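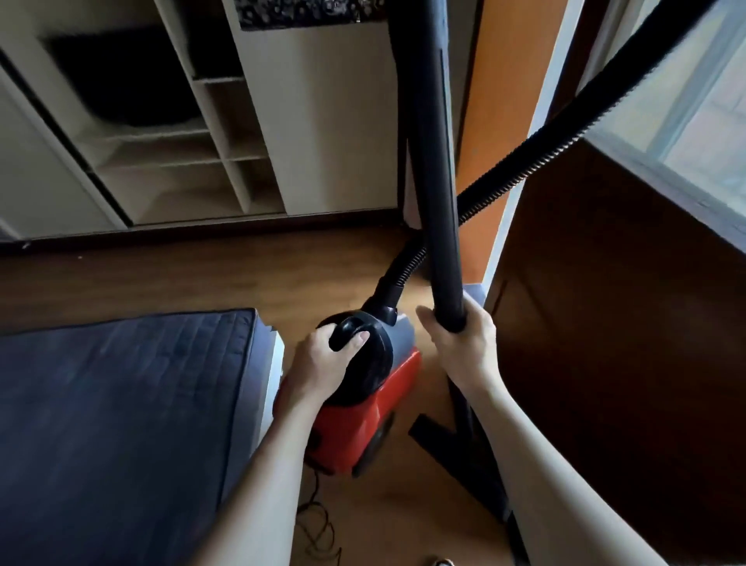
A canister vacuum cleaner held by its carrying handle and wand during a household task

Flumby is a student robotics project at McKinnon College. Its members study how people handle ordinary household equipment and use what they learn to programme a small two-armed robot, the Unano. The project is open to students in any year and is run as an evening club, with a graded course attached to it for those who want the credit.

History

The project was started by Raymonde MacPherson, a lecturer in mechanical engineering, as a short course on grippers. The first group had 12 students and worked only with cups, boxes and door handles. At the end of the course most of them asked to carry on, and the college gave the group a workshop and a small budget.

The move to household cleaning came with the second intake. Florence Desjardins, then a student on the course, wrote a report arguing that vacuum cleaning had been treated mainly as a problem of driving a robot round a floor, and that very little student work dealt with the ordinary machine pulled along by a person. Her report was adopted as the plan for the following year. Desjardins later became the project's teaching assistant.

A public page listing the group's tasks and rules went online on Aug 22, 2020.

Activities

Students first carry out a chore themselves in a furnished room while it is recorded from head height. The recordings are then cut into short steps, such as taking hold of a handle, lifting, turning a tube or moving a hose out of the way. Each step is given a plain name from a shared list, and two students must agree on the name before it is used.

The task list is divided into 7 groups: vacuuming, bed making, laundry, washing up, wiping surfaces, tidying and putting away. Vacuuming has the most entries. Canister models are preferred to upright ones because the body, hose and wand move separately, so that both hands are often busy with different parts of the same machine. Work near beds and doorways is listed as a separate level, as the hose and power cord have less room there.

By the end of its third year the group had named and stored 190 steps. Steps that could not be agreed on are kept in a separate folder and are not used with the robot.

Course

The graded course lasts one term and ends in April. Students work in teams of three. Each team picks one task, records it, writes the list of steps and tries to have the Unano repeat part of it at half speed. Marks are given for the written list and for a log of failed attempts - a complete run by the robot is not required. MacPherson has said that the log is the part she reads first.

Common faults recorded in the logs include a gripper closing on the hose instead of the wand, and the body of the cleaner tipping when lifted from one side.

Competition

Members take part in Flostness, a yearly contest between student clubs in household robotics. Teams are given a room they have not seen before and a list of chores. Flumby has entered 3 times, and its best result was second place in the floor care class. The rules allow one restart for each chore, and the team used all of its restarts that year.

See also

Service robot
Learning from demonstration
Robot competition
Vacuum cleaner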